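**Call for participants: home cooks who season by taste**

My name is Shobha Pai and I am preparing a small cookbook with Olik, a reading and cooking circle. We look for people who cook at home most days and never measure the salt. The book is about small side dishes, pickles and dips, the kind of food that comes to the table in little black dishes like these.
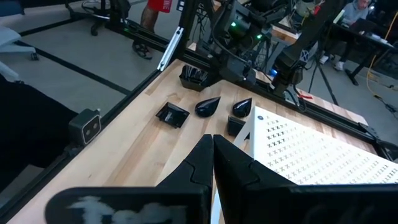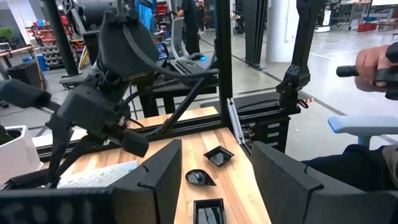 ## Who can take part

- You are 18 or older and you cook for at least one other person.
- You have a recipe from your family that is not written down, or is written badly.
- You can read simple English. Perfect grammar is not needed, mine is also not perfect.

Professional cooks are welcome, but we will give the first places to home cooks. We have 50 places and 41 are still open.

## What we ask from you

You will cook one side dish two times in your own kitchen and write down each step, with weights. Please keep the text under 300 words. After this, Oğuzhan Erdem will call you for a talk of half an hour, usually on a Friday evening. He will ask where the recipe comes from and what you change when guests come.

## What you receive

We pay back your ingredients when you send the receipts. Your name will be printed next to the recipe, and you get two copies of the book.

## How to apply

Write a few lines about your dish to Maeve McGrath at Olik before the end of February. Please mention any allergies and the best time to call you.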